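Hastari Forum
Robots and Learning
3 min read · 11 comments · 2 shares

Same success rate with fewer demonstrations – how is it possible?

solder_and_tea

I am reading a report from the Celladitz group about teaching a two-finger robot to pick up small bottles. They say that a policy trained on 600 demonstrations did as well as one trained on 3000. I do not understand how this is possible. In our lab at Solheim we always see that more data helps. The only difference I could find is that the small set was "varied by arrangement", and this is not explained well. Does somebody know what they mean, and can I use it for my own task? My objects are also small and stand close together.

Wultard_reader

I have worked with a similar method, so I will try to explain. In the big set, the operator put the bottles in almost the same places every time and repeated the pick. The robot then learned the places more than the bottles. In the small set, the arrangement was changed after every single demonstration: which bottle is in front, which one is partly hidden, how far apart they stand. So you have fewer recordings, but nearly each of them shows something new.

Please be careful with the comparison. Both policies were tested on 44 new arrangements, which is not very many. A difference of two or three picks can be only luck. I would read the result as "600 varied ones are not clearly worse", and this is already useful – recording is slow work.

For your task, I would write the list of arrangements before you start. If you move things by feeling, you will come back to the same few patterns without noticing it. I made this mistake for a whole week in May. Also keep some arrangements only for testing and never record them.

pinchgrip

just shuffle the objects more. works for us

drawer_eleven

I agree with the long answer, but one point is missing. The labels matter too. If the red bottle is always at the right, the policy can use the colour as a hint for the position, and you will not see the problem until you exchange two bottles. We change the order of colours separately from the spacing. Our set-up for small bottles is below, maybe it helps you to plan yours.

We use cookies to remember your settings. Accept | Manage

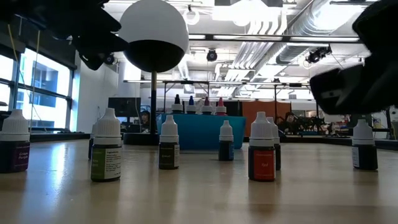
Food colouring bottles on the table, with more on the turquoise box behind.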